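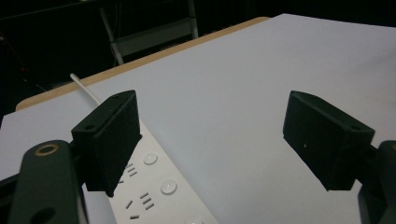
4.2 Does the color of a work surface affect concentration?

The claim that pale work surfaces help people concentrate is repeated so often in office planning guides that it has stopped carrying a source. We traced it back through the guides available to us and found the same two places each time: the Premberg survey and the Gillgate trial. Neither supports the claim in the form in which it is now passed on.

The Premberg survey asked 1,000 office workers to rate their own concentration over the previous month and to name the color of their desk from a printed list. Those who chose "white" or "pale" gave higher ratings. The authors treat this as an effect of the desk. But the survey did not ask when the office had last been refurbished, and in the years it covers, new desks were mostly pale and old desks mostly brown. A worker at a pale desk was therefore likely to have a newer chair, a newer lamp and perhaps a better paid job as well. Any of these could account for the gap. The survey also relies on people judging their own concentration, which they do badly, and on their memory of a whole month, which is worse.

The Gillgate trial looks stronger on paper. It assigned 259 participants to a white, gray or dark brown surface and gave each of them a proofreading task lasting 50 minutes. The white group found more errors. What the published summary leaves out, and the full report puts in an appendix, is that the three surfaces were in three different rooms. The room with the white surface faced south. Light levels were not measured in any of them. We do not see how the trial can separate the color of the surface from the amount of daylight falling on it, and the report does not try.

There is a second problem with the trial. The sheets to be proofread were printed on white paper in all three conditions. Against a plain white tabletop of the kind seen in Figure 3, a white sheet has very little edge contrast; against dark brown it has a great deal. If contrast between page and surface matters to the reader at all - and the report says in its introduction that it does - then the trial changed two things at once and credited the result to one of them.

Debnath's later reanalysis is sometimes cited as a rescue of the Gillgate finding. It adjusts for room by treating it as a random effect, but with one room per surface there is nothing to adjust. The model returns an answer because models usually do. We ran the same specification on the released scores and obtained a stable estimate only after fixing the room variance by hand, a step the reanalysis mentions in a footnote without giving the value used.

Chanida Wannasri pointed out to us, on reading an early version of this section, that a null result would have been hard to publish in the same period, and that at least one unpublished comparison exists. We have seen the Zosta data she refers to. They come from a single open-plan floor where the desktops were replaced over one November while the lamps and chairs stayed in place. Error rates in a routine data entry task did not change by any amount we would be willing to interpret. This was a small study, it was not randomized, and staff knew the desks were being replaced. We would not build a recommendation on it. It does, however, hold steady the things the other two studies let vary, and it shows no difference.

It may be argued that pale surfaces do no harm and that the advice can stand on those grounds. We are less sure. Several respondents in the Zosta study complained of glare in the late afternoon, and complaints of this kind were not recorded in either of the other studies, so their absence there tells us nothing. Replacing usable desks also costs money that could go to lighting, for which the evidence is a good deal better (Section 4.4).

We have therefore scored surface color as "unsupported" in Table 2. This is a statement about the quality of the evidence. A properly controlled trial, with one room, measured light and paper of more than one color, could be run cheaply, and we would revise the score if its results called for it.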